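June, grippers on the cabinet handle, simulator only

Finally got round to the comparison I've been wanting to do since spring! Same arm, same wrist camera, same kitchen set, and the two grippers swapped between batches: the Foronix parallel one and the Jatby with the softer pads. 40 tries each, start pose jittered a little every time.

Foronix first. 25 clean grabs, which I was really pleased with on a curved bar. Most of the misses were the same miss: it closes too early and pinches the bar near the tip, then slides off as soon as the arm pulls back. Jatby did better on grip (hardly any sliding) but opens less, so it kept knocking the handle on the way in. Lovely when it lands, though.

Switched the controller from Lachance to Bisum for the last 8 runs and the approach is so much smoother, I could watch it all afternoon. Must redo both batches on it before anyone quotes my numbers.

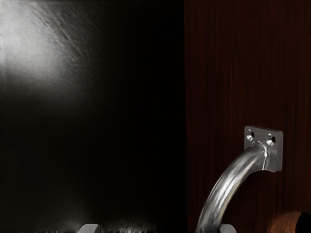 Wrist view, fingers open, chrome handle on the dark wood. Strong glare top left on the black surface.

That glare worries me a bit for the depth estimate. Try two lower light settings next, and check whether the wood grain upsets the edge finder. Pad friction is still the default value, look that up too.

2 comments
8 shares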